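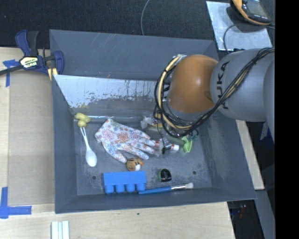
Slide 1: Who hears our message

Good morning. My name is Yetunde Ojo and I worked on the messaging for the Tunine county campaign. Today I speak about one question: how do you talk about sick leave to voters who already have it?

(Wait for people at the back to sit.)

Slide 2: What we did first

In April we sent one letter to 400 homes. It explained the law in full, 16 points on two pages. We got 9 replies. Three of them asked to be taken off the list.

Slide 3: What we changed

We wrote again, to the same homes, with only one point — what the measure costs a family when a parent stays home without pay. Fonard did the printing. I will show the text, please read it for a moment.

(Pause. Drink water.)

Slide 4: The Papadakis ad

The other side answered with a radio ad for their candidate, Papadakis. It spoke only about small shops and taxes. Our people wanted to reply the same evening. I asked them to wait until Wednesday, and we used the time to call shop owners.

Slide 5: Questions about money

Somebody will ask about the budget. Say that the second letter was cheaper, because it was one page. Do not go into the Omevon contract, the lawyers still have it.

Leave 20 minutes for discussion. The sign-up sheet is by the door.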